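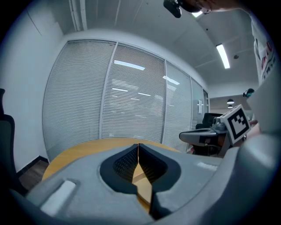
*Round wooden table beside a glass partition with white blinds, Primlow offices, Dakarel.*

**Primlow to offer free lease reviews to small shops and cafes**

DAKAREL, April – Primlow, the commercial property advice firm, will begin offering free lease reviews to independent shops, cafes and workshops this month. The reviews are open to any business that rents its premises and has no in-house legal or property staff.

Each review takes place in person at the Primlow offices and lasts up to two hours. The business owner brings a copy of the current lease, or a draft of a new one, and goes through it with an adviser. A written summary follows by email. It lists the dates the tenant needs to watch, the repairs the tenant is responsible for, and any clauses the adviser thinks should be raised with the landlord before signing or renewing.

The service grew out of a trial with tenants of the Ajayi arcade, where many of the leases came up for renewal in the same season. Primlow advisers found that break clauses were the most common source of trouble. Several tenants had the right to leave early but had missed the notice period, and others did not know the right was in the lease.

"A lease for a small shop can run to the same length as one for a department store, and the person signing it usually has a business to open the next morning," said Corrado Grasso, head of tenant services at Primlow. "People read the rent and the term and stop there. We want them to get as far as the repair schedule, where a lot of the cost is."

Grasso said the firm would not negotiate with landlords as part of the free service. Tenants who want Primlow to act for them after the review can ask for a quote, and those who prefer to take the summary to a lawyer or another adviser are free to do so. Primlow does not take referral fees from landlords or letting agents.

The reviews will cover:

- rent review clauses and how any increase is calculated
- service charges, including what the landlord may add to them
- repair and redecoration duties during the lease and at the end of it
- break clauses and notice periods
- rules on subletting, signs and outdoor seating

Leases for homes are outside the service, as are farm tenancies and disputes that have already gone to court. Owners who live above their shop under a single lease may still apply, and the adviser will look at the business part of the agreement.

Primlow has also published a plain-language guide to go with the reviews. *Before You Sign* explains the terms most often found in small commercial leases and includes a page for writing down key dates. A first printing of 500 copies is available at the front desk and will be handed out at the Skika traders' fair later in the spring. The guide can be downloaded from the Primlow website as well.

Appointments can be booked through the website or at the front desk. Owners should send the lease at least two working days ahead so that the adviser can read it first. Photos of the pages are accepted if they are legible. Morning appointments start at 8 a.m. for owners who need to be back before opening time, and an interpreter can be arranged on request.

**About Primlow**

Primlow advises business tenants on leases, rent reviews and moves. Its clients include retailers, food businesses and light workshops in Dakarel and nearby towns.

**Media contact**

Corrado Grasso, Tenant Services, Primlow
Interview requests and review copies of *Before You Sign* can be arranged through the press page of the Primlow website.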